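Prutetti adds commercial lease module to licence renewal programme

Prutetti, the training provider for property agents, has added a module on commercial lease administration to its online renewal programme. The module is open to registered users now and counts for 8 hours of the 32 that Prutetti sets for its full renewal certificate.

The new material replaces two shorter units, one on rent review and one on service charges, which were withdrawn in April. Users who had completed either unit before that date keep the hours already recorded. Those who had started but not finished will need to begin the new module from the first section, as progress could not be carried across.

The module is divided into text sections, each followed by a short test. Topics include heads of terms, break clauses, repairing obligations, rent deposits, assignment and subletting, and the handling of dilapidations at the end of a term. A separate section deals with the measurement of floor area and the records an agent should keep when a unit is divided between tenants. The question bank holds 258 questions, from which each test is drawn at random.

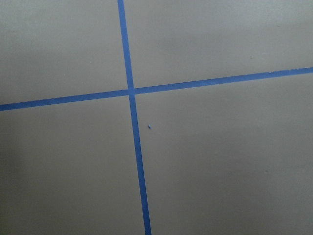 A section can be closed and reopened at any point, and the system stores the last page read. Tests cannot be paused. A user who leaves a test before submitting it will be given a new set of questions on return, and the unfinished attempt is not recorded. There is no limit on the number of attempts, but the final assessment can be taken only once in any period of 24 hours.

Hours are credited when the final assessment has been passed and the user has confirmed their licence number. Prutetti sends completion records to the licensing office in Flurkden overnight, in a single file. Records confirmed after 6 pm are held for the following night's file. Agents close to their renewal date are advised to download the certificate and keep a copy until the hours appear on their licence account.

The course text was prepared by Gagnon, a surveying practice that also supplied the worked examples in the service charge section. The figures in those examples have been revised, and a calculation sheet can be downloaded alongside them. The sheet opens in common spreadsheet programs and does not need to be returned.

The fee for the module taken alone is 200, payable at enrolment. Users who have already paid for the full renewal programme can add it from their account page without further charge. Firms that enrol staff through a group account will find it listed under optional modules, where it must be switched on by the account holder before staff can see it.

Agents licensed through the Trotau office should note that the module is not yet accepted there. An application has been lodged, and hours completed before a decision is made will not be credited retrospectively. The classroom version of the rent review unit remains available in Trotau in the meantime and continues to carry its existing hours.

Technical requirements are unchanged. The module runs in any current browser, on a computer or tablet. The final assessment is not supported on mobile phones.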